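Search this forum Search

Sesa on Vornlow Street, worth it for a birthday dinner?

assunta_c
My sister turns 40 in December and she wants "real food, no foam," her words. I've been going back and forth between Sesa and Bianchini. I ate at Sesa once when it first opened and remember a pretty great plate of clams, but that was two chefs ago. Has anybody been lately? There will be six of us and one doesn't eat pork.

peppercornpete
Went last month. Short ribs were excellent, falling apart, with a sticky orange glaze I would happily have on toast. Bread is extra now, which bugged me. Service was quick, maybe too quick, our mains landed while we were still on the salads.

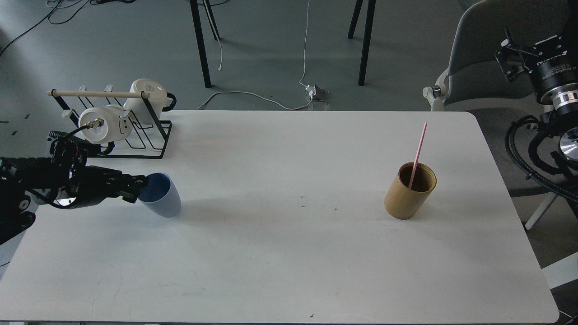 I'd still go back for the ribs. Ask for the back room if you want to hear each other, the front gets loud by 7.

nabila.purba
Gotta disagree with Pete on the ribs. Mine were sweet enough to be dessert! I make a braise at home with vinegar and a lot of black pepper, so maybe I'm spoiled, but I left half of it. The eggplant thing with the walnuts was the best bite of the night and it's on the starters for some reason. Order two for the table, and your non-pork person will be happy too.

Bianchini does a better birthday in my opinion. They brought my dad a little lemon cake without being asked (okay, my mom had called ahead, but still).

peppercornpete
Half of it?? Next time call me, I'll come finish your plate.

dough_ray_me
Bianchini is coasting, sorry. I've had the same overcooked rigatoni there three visits running. I keep going because I can walk to it, and I keep being annoyed.
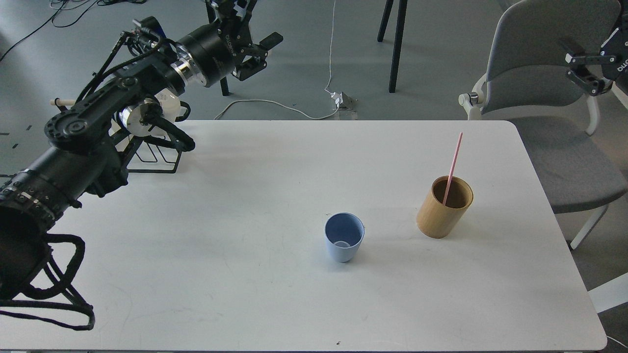 If you do end up there, skip the pasta and get the roast chicken, which takes a while but comes with those crispy potatoes. And don't let them talk you into the house red.

assunta_c
Ugh, the rigatoni is what she always gets. Does either place take a party of six without a deposit? Sesa's website wouldn't load the menu on my phone.

nabila.purba
Bianchini didn't ask us for one and we were seven. No clue about Sesa. You could also try Flumora, the one by the old post office. Smaller menu, but the fish stew is lovely and they let you bring your own cake.

dough_ray_me
Seconding Flumora! Parking is awful, though. I circled for ages and ended up over by the library.

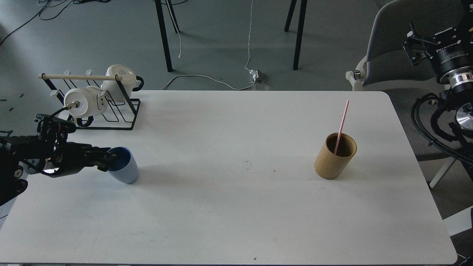

Blue cup, white table

assunta_c
Forgot all about Flumora. Fish stew is very much her thing. I'm going to call them around 4 when it's quiet and ask about the cake. Assunta Cocco, party of six, if any of you work there, be nice to me.

peppercornpete
Bring her to Sesa for lunch some other time. Ribs!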